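Home Kitchen Laundry Workshop Garden Ask a Question Archive

Getting More Use Out of Baskets and Bins

October 30, 2022

I get more mail on storage than on anything else, and most of it comes down to the same trouble. People buy containers first and decide what goes in them later. Then the containers fill up with batteries and rubber bands and have to be sorted again before company comes in December.

These are the things that have worked in my own house and in the rental I look after on Mfinanga Road. Skip what doesn't apply.

Measure the shelf, then the door

Measure the depth of the shelf and the height to the shelf above it. Then measure the opening with the cabinet door on. Hinges take up more room than you expect, and a basket that fits the shelf may not go past them. I write the numbers on masking tape inside the cabinet door so I have them next time. Leave 2 inches above the rim if you want to reach in without pulling the basket out.

Baskets on the counter

Keep one, at most. A wicker basket is a good place for bread in bags, onions, or dish towels. It is a poor place for anything that leaks or sheds. Flour and sugar work their way into the weave and you will be picking at it with a toothbrush.

Put the basket at the back corner, away from the stove and the sink. Steam from a kettle under a wall cabinet will get to it too. If your counter is stone, stick a few felt dots on the bottom of the basket. They keep grit from being dragged across the finish, and you can slide the basket out to wipe behind it.

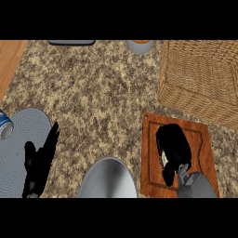 Cleaning wicker

Take the basket outside, turn it over and knock on the bottom with your palm. Go over it with the brush end of the vacuum. For sticky spots, use a cloth wrung out in warm water with a drop of dish soap, then a second cloth with plain water. Do not soak it. Dry it in the shade with air moving around it, on its side, and turn it at lunchtime.

If a strand is poking out, snip it at an angle with nail scissors. If it has come loose but is still long enough, dampen it, tuck it back under the next strand and hold it with a clothespin overnight. A dab of wood glue helps on the rim.

For rough spots that catch on cloth, I rub lightly with 300 grit paper. Don't use anything coarser. Vacuum again when you are done.

Line it

An old pillowcase makes a liner. Set the basket inside, mark the height with chalk, add enough to fold over the rim, cut and hem. No elastic needed if the fold is deep. Wash the liner with the towels.

For a basket that holds potatoes, use brown paper and change it when it gets dusty.

Labels

Paper tags on string last longer on wicker than anything with adhesive. Write on both sides, because they flip. On plastic bins use painter's tape and a marker. It comes off clean when the contents change.

Label the lid and the front. Lids get swapped.

Under the sink

No wicker here. Use a plastic dishpan, one on each side of the drain pipe, and stand the bottles in it. If a bottle drips you rinse the pan and put it back. Check the pipe joint with a dry paper towel while the pans are out.

In the workshop

Sort fasteners by length before type. You nearly always know how long a screw you need. Baby food jars are fine for small amounts, but don't keep glass above the bench. I had 17 jars up there on a shelf until one came down on the drill press.

Rags with oil or stain on them do not go in a basket or a bin of any kind. Hang them flat outdoors until they are stiff.

When to throw one out

If the bottom has gone soft, or you see fine powder under it that keeps coming back after you sweep, get it out of the house. The powder may be insects. A cracked plastic bin can still carry kindling.

Next time: drawer runners that stick.

Comments

Stevley
The clothespin trick worked on my mother's sewing basket. I did need two tries on the corner.

Lornar
Would lemon oil hurt a wicker basket? Mine looks dry and creaks when I pick it up.

Emmanuel Lukumay
Lornar, I use a light mist of plain water on mine in the winter and let it dry in the hall. I tried oil once and it collected dust all year. I sand with 800 after the 300 on handles, it is easier on the hands.

flomel
Printed this for the inside of the pantry door. Please do one on spice jars.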